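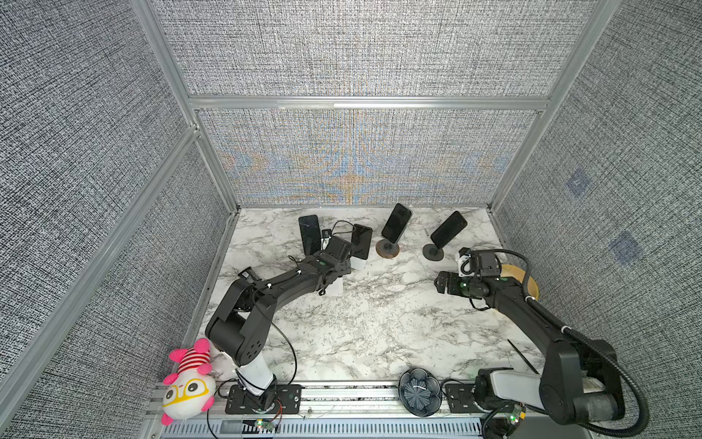

Both arms at work, with the phones lined up along the back of the table.

The Grellura bench: pictures from a two-arm build

I've been promising a page of these since October and finally sat down with a pot of tea to do it. Grellura is our name for the two-arm bench that lives in the far corner of the Rawashdeh workshop, and it is easily the most fun I've had with a set of hex keys! The plan was simple enough when Kadri Rimkutė and I first drew it up on the back of a delivery note: a table, two arms, three walls, and a job fiddly enough to keep us busy through the dark evenings. The job we picked was putting phones on stands. If you've never tried to get a machine to do that, I warmly recommend it, and I also recommend having biscuits nearby.

The left arm is called Joton and the right arm is called Jevard. They were built from the same set of parts and they do not behave the same at all. Joton is smooth all the way out and then gets a bit of a wobble at full stretch. Jevard is steadier but has a stiff spot low down in the shoulder, which I've had apart 3 times now (bearing, bearing again, then the bolts).

The frame is aluminium extrusion, which I would happily build everything out of, including my shed. Each arm bolts down to the rail along the front, and that rail has been the making of the whole thing. On our first go we clamped the bases to the tabletop and every quick move shuffled them along by a hair, so by the end of an evening all our saved positions were wrong. Bolting to the rail cured it in one afternoon. We still check the bolts on a Wednesday before we switch on, and there's usually one that wants a nip.

Cables took much longer than the arms did. My first routing had everything bundled down the inside of the elbow, and it looked lovely until the elbow folded and pulled a plug straight out of its socket.

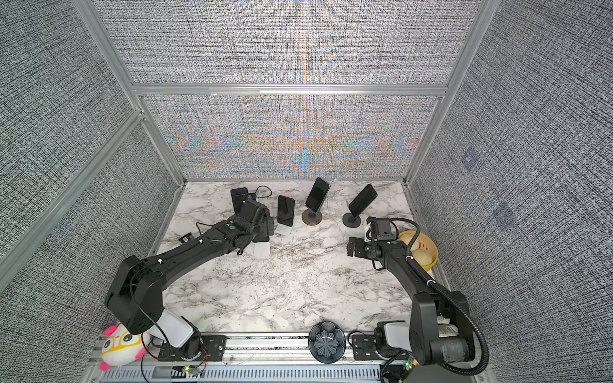

So I stripped the lot out and started again, leaving a proper loop of slack at each joint and letting the thick stuff travel inside corrugated hose. It's less tidy to look at and it has been so much better to live with. If you're doing the same, bend the arm into its most awkward pose first, tie the cable there, and then straighten it. I did it the other way round for weeks. The slots in the front rail swallow a good deal of the wiring as well, though I'm forever losing washers down them.

Kadri wrote the part that plays back moves, and she's very patient with it. We guide the arms through a job by hand, save the positions, and let the bench have a go by itself. The motors each get a number from 0 upwards for how hard they may push, and we keep the grippers at 800 for anything with glass on it. Kadri once left one at 2000 after testing with a block of pine. The pine has a dent in it, and we keep it on the shelf as a warning.

Jobs we've tried so far, from easiest to hardest: nudging a phone along the table, picking up an empty stand, lifting a phone off a stand, putting a phone on a stand. The last one is a long way harder than the one before it, and we have spent most of our evenings there.
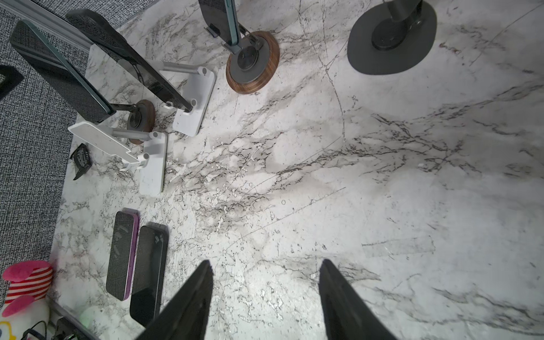

Gripper fingers were my department and I loved every minute. I went through a heap of shapes before settling on a taper, as a blunt finger kept bumping whatever was next door to the thing we wanted. You need that narrow tip when the table gets crowded. The round stands with the wooden rims are kind to us, with a nice big base to aim for, and the white folding ones are fussier because there's a hinge at each end of the arm and a little notched lip on the holder that the phone has to sit behind. Get the angle a touch wrong and the phone rides up over the lip. And then there are phones lying flat and face down, like the pair at the left, which I find the hardest pick of the lot. There's so little edge to get hold of! Kadri's trick is to come in low, almost touching the table, and close very slowly.

I should say something about the tabletop too. We chose the marble pattern because we liked it, and it does make a handsome bench, but it's a pain for a camera. All those dark veins look like edges to the software, and the shine off the lamp bleaches out a patch wherever you least want one. We've moved the lamp 4 times. A plain matt sheet would be the sensible choice and I keep not buying one. 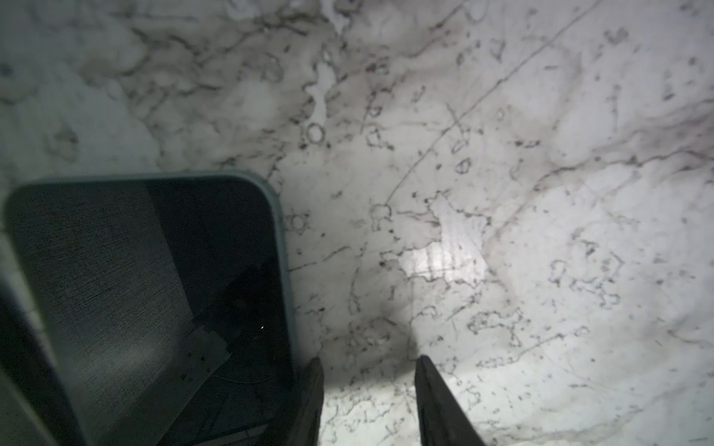
Still on the list

Softer tips for the fingers. I have some silicone sleeving in the drawer and want to try it over the last bit of the taper.

A cure for Joton's wobble. Kadri thinks it's in the settings, I think it's in the elbow, and there's a packet of custard creams riding on the answer.

Better labels on the small boards along the front rail, so that whoever is in first can tell which arm is which without following the wires.

If you use the Rawashdeh workshop and fancy a go, come and find us on a Wednesday evening. Bring a phone stand we haven't met yet, the odder the better!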